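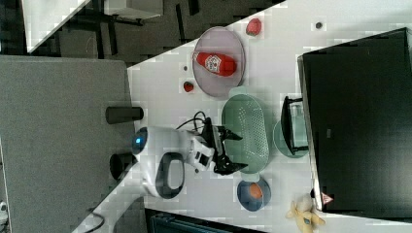
The Small Kitchen Comes Back to the Table

By Dalia El Khatib
5 Jan 2025

Share | Print this article | E-mail this article
14 comments

Play kitchens used to be furniture. They had a hob painted on, a sink with a faucet that did nothing, and a door that came off its hinge before spring. A lot of families still buy them, and a lot of families then find there is nowhere to put them.

The other way to do it is a tabletop set. You buy or collect the pieces, you keep them in a bin, and when somebody wants to cook, they go on the table. When it is time for real dinner, they go back in the bin. Clem Partington has sold both kinds from his shop in Kumolside since he took over the lease, and he says the loose pieces have outsold the big kitchens for three years running.

"People come in wanting the stove with the hood," he says. "Then they go home and measure."

His shop, Grulemier, stocks 2,063 separate items of play food and small kitchenware. That was the figure at the December stocktake, which took him and his sister two evenings. The year before it was 1,281. Most of the growth is in plates, bowls and colanders in pale colors, and in single pieces of food sold out of open trays by the register.

What goes in a set

Partington's advice is to begin with dishes. Two plates, a bowl and something with holes in it will keep a four-year-old going for a long time. A colander is the piece parents leave out and children ask for. It can be a sink, a boat or a hat, and some days fruit gets washed in it.

After that, a pot. He likes a plain dark one with room for a spoon or spatula to stand in. Lids are optional and get lost.

Then food. He suggests a few things the child already eats. Strawberries sell well all year. So does anything orange and round. Ketchup is the surprise: he reorders the red bottle more often than any vegetable in the shop. It goes on everything, including the strawberries, and no child he has met thinks this is wrong.

An oven is the big purchase, and it is the one he tells people to think about. A small toaster oven shape with a door gives a set a place where things go in and come out. It also takes up a good part of the table. If there is only room for one large item, he says to choose the oven over a stove top, as a pot can sit directly on the table and be cooking.

Real or toy

Some of the best pieces in any set come out of an actual kitchen. My own daughter's bowl was a cereal bowl with a worn rim, and the spatula she likes came from our drawer and has not gone back. Partington does not mind hearing this. He sells slotted spatulas in mint green for the grown-up kitchen on one side of the aisle and the play dishes on the other, and he has watched children cross over.

Weight matters more than looks. Ceramic is out for anyone under five. Metal pots are fine if they are small and have no sharp edge on the handle. Glass jars should stay in the cupboard. Fatell, the line he carries for preschools, keeps to lightweight dishes for that reason, and its bowls nest, so a class set of 12 fits in one drawer.

Colors

The bright primary sets of ten years ago are harder to find now. Plates have gone to dusty pink and gray, dishes to mint. The food has stayed as loud as ever. A red bottle on a pale plate shows up from across a room, and small children do seem to go for it first. 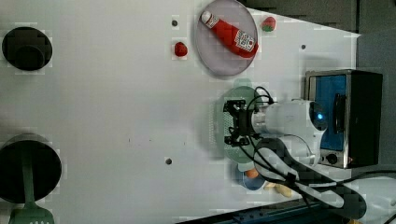
Putting it away

Partington recommends one bin, with no dividers. He has sold divided boxes and has had them returned. Plates go in flat at the bottom, the colander on top of them, the food inside the colander and the pot wherever it fits. The oven stays out or goes on a shelf.

Wash hard pieces in warm water with dish soap and let them dry on a towel. Soft food, the felt or plush kind, should be wiped down unless the label says it can go in the machine. Check small fruit against the age marking before handing it to a toddler. A strawberry that is safe at five may be a choking risk at two.

Buying secondhand is fine for most of it. Hrynyshyn, the swap that runs in the Kumolside library basement every December, had 2,000 toys on its tables this winter, and the play food was gone in the first hour. I came home with a pink plate, two tomatoes and a muffin tin.

Grulemier is open year-round except for the first week of January.

Share this story: 87 shares
Print | E-mail

Get our home and family newsletter once a month. Enter your e-mail address to sign up. You can unsubscribe at any time.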